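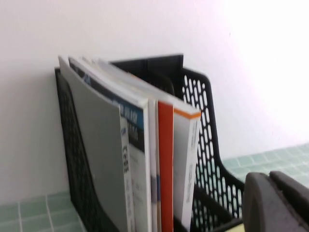

Jade Marchand
Office Manager, Loler Building

Hello from the second floor! If you've been by the kitchenette since Monday you'll have seen the black file holder standing up against the wall on the green tile. It's the new home for all the paper that used to drift between the microwave, the windowsill and my desk, and I am more pleased with it than a grown woman should be.

A bit of background for those of you who work mostly from home. In November we had three different piles going. One was manuals, one was stuff people had printed and meant to come back for, and one was, I think, just takeout menus and a parking form. Tapio Heinonen spent most of a lunch hour hunting for the dishwasher booklet while the thing beeped at him, and he found it under the fruit bowl. I bought the holder that same evening.

Everything stands upright in there, so you can flip through from the top without unstacking anything. It has two compartments. The one in front is for things we look at all the time: folders, booklets, the printed pages that go with them. It's already pretty snug, so please don't force a fat binder in (you know who you are, and yes, I still have your binder). The one behind the divider is for anything waiting on somebody. If you leave a page there, write your name on the top corner in pencil and I'll chase it down.

I had planned to label every single item, and I got as far as buying a pack of 60 stickers before Begoñe Rivas talked me out of it. She says people find things by color and where they were last time, and she used to run the sample room at Dreker, so I'm inclined to listen. We'll try it her way through the end of the quarter. The stickers are in my top drawer if anyone has a use for them, jam jars maybe?

A few requests while I have you. Pull things out by the spine, please, as the mesh side is easy to snag with a folder corner. If you take a booklet to your desk, bring it back the same day. And wipe the counter before you set anything down, especially after the coffee rush, when those little grout lines hold on to every drop!

Next up is the supply cabinet by room 112, which hasn't been sorted since we moved in. Hüsnü Kahraman has offered to help me on a quiet afternoon and I could use one more pair of hands. Stop by my desk or leave me a note. You know where the paper goes now.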